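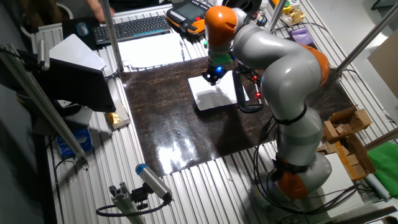 Pilar Toledo asked whether a glossy board is a sensible choice for a bench that is in use all day, or whether it merely looks well in the catalogue. Her question reached us after our review of bench frames in March, and several other readers have put it in similar terms. The present review is intended as a reply.

The product tested is the Hikadholm bench panel in dark brown marble pattern, supplied by Clonent. It is sold as a loose top for slatted aluminium frames, and the buyer is expected to have the frame already. We used it on our own bench for 13 weeks. For comparison we kept the Isell matt panel, reviewed previously, on a second bench of the same size.

Fitting
The panel arrives flat, wrapped in card, with a single printed sheet of instructions. It is heavy, and two persons should lift it. It is laid directly on the rails, and four small stops are then pushed into the grooves and tightened. Cyprian Grabowska carried out the fitting in 19 minutes, including the time spent looking for a suitable key, as none is supplied. The stops held well. One worked slightly loose in the fifth week and was tightened again without difficulty.

Users should decide beforehand how much of the frame they wish to cover. We recommend leaving some slats open at the back. A keyboard and mouse may be kept there, and the grooves remain available for brackets and clamps.

Surface
The finish is very smooth. Dust, pencil marks and dried glue were removed with a damp cloth. Marker ink required a second wipe and a little household spirit. The mottled pattern hides small marks well, and after the full period of use we could find only two scratches, both of them fine and visible only at a low angle.

The shine is a more serious matter. Under ceiling lights the panel throws back a bright patch, and the patch moves as the user moves. For reading small print or checking the edge of a cut it proved tiring. Turning the bench through a right angle improved matters somewhat. Where the lights cannot be changed and the bench cannot be turned, the Isell panel is the better purchase.

Paper and light materials
White paper shows up clearly against the dark brown, and a sheet placed crookedly is noticed at once. Paper does, however, slide. A single sheet will shift in the draught from an open door, and thin sheets that are already creased do not settle flat. We obtained good results with low-tack tape at two corners, and the tape left no residue. The Isell panel holds paper better without any aid, although it also holds dirt.

Cups and hot items
The maker advises against placing hot items on the surface. We followed this advice except on one occasion, when a mug of tea was left standing for most of a Wednesday morning. A pale ring was found and had faded by the next day. We would not rely on this.

Price and supply
The panel costs 53 pounds at the time of writing, and the stops are included. Replacement stops may be ordered separately. Delivery to our address took around a week. A rubber edging strip made by Zúñiga fits the panel and may be worth adding where people lean on the front edge, as the corners are rather sharp.

Recommendation
The Hikadholm panel is recommended for clean bench work, for sorting and for laying out paper, in rooms with soft or adjustable lighting. It is not recommended beneath bare strip lights. Ms Toledo, whose letter mentions exactly such lights, is advised to order the matt panel, or to ask Clonent for a sample piece before deciding.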